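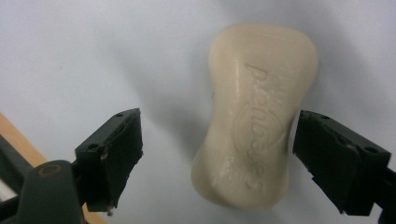

Official visits between small states are usually planned down to the minute, but the gifts exchanged during them are often settled late and by junior staff. In the 610 protocol files we read for the Zurkska and Cidik foreign offices, the main gift (the one handed over in front of the press) is nearly always recorded, with its maker, its price and the name of the official who approved it. Lesser items are recorded unevenly. Room gifts for the visiting party, such as sweets, notebooks and toiletries, are often entered as a single line. A bar of soap like the one in Figure 3, cream-coloured, narrower at the waist and with lettering pressed into its face, would fall in this class, and in the Cidik files it would most likely appear under "sundries". We coded such items separately because the two offices treated them differently, and the difference bears on how each saw the purpose of a visit.

The Zurkska office worked from a printed schedule of gifts. It had five grades, matched to the rank of the guest, and the schedule was revised only when a new minister took office. Staff who wanted to depart from it had to write a note to the head of protocol. We found 100 such notes. Most ask for something small: a larger box for a guest travelling with a spouse, or a different colour of ribbon where the usual one clashed with a flag. Requests to change the main gift were rare and were usually refused. One former desk officer told us that the schedule saved arguments, and that its dullness was understood by everyone who used it.

Cidik had no schedule. Each visit was given a budget, and the officer in charge of it chose the gifts, often with help from the embassy in the guest's capital. This produced more varied gifts and a good deal more correspondence. The file for the October visit discussed in Section 3 contains a long exchange on whether a glass bowl from the Hodžić workshop was suitable for a prime minister who had been given a similar bowl by a neighbouring state. The embassy thought it was. The officer did not, and a framed map of the harbour at Cirport was sent in its place. The map was mentioned in the host's speech at dinner and again in the joint statement the next morning, where it stood for the shipping agreement that the two sides had failed to finish in time.

Pasaribu's study of the same period argues that gifts of this sort had little effect on the talks themselves. Our reading of the files supports this in part. We found no case in which a gift altered the terms of an agreement, and few in which the visiting side commented on one at all beyond the usual letter of thanks. However, Pasaribu deals only with main gifts. When room gifts are included, a modest pattern appears in the Cidik material. Officers who took trouble over the wider party, including interpreters, drivers and private secretaries, were more likely to be named in later letters from the other side, and those letters were more likely to raise practical business directly with them. Whether the gifts caused this is doubtful. An officer who remembers an interpreter's name at the hotel will probably remember it on the telephone as well.

The timing of the gifts also differed. At Zurkska the exchange took place on arrival, before any meeting, and lasted a few minutes. Cidik preferred the end of the formal dinner. Guests from Zurkska found this awkward, as their own gift had to be kept in an anteroom for most of the evening, and on one visit it was left behind and sent on by car. After three complaints the Cidik office agreed to move the exchange to the afternoon for Zurkska delegations only. The change was recorded in a handwritten addition to the programme and was never made general.

Two limits of the evidence should be noted. The Zurkska files for the earliest visits have been weeded, and the receipts for room gifts appear to have been thrown away first. The Cidik files are fuller but depend on the habits of individual officers, some of whom kept every invoice and some of whom kept none. Comparisons between the two sets in Section 5 are therefore confined to visits for which both a programme and a list of expenses survive.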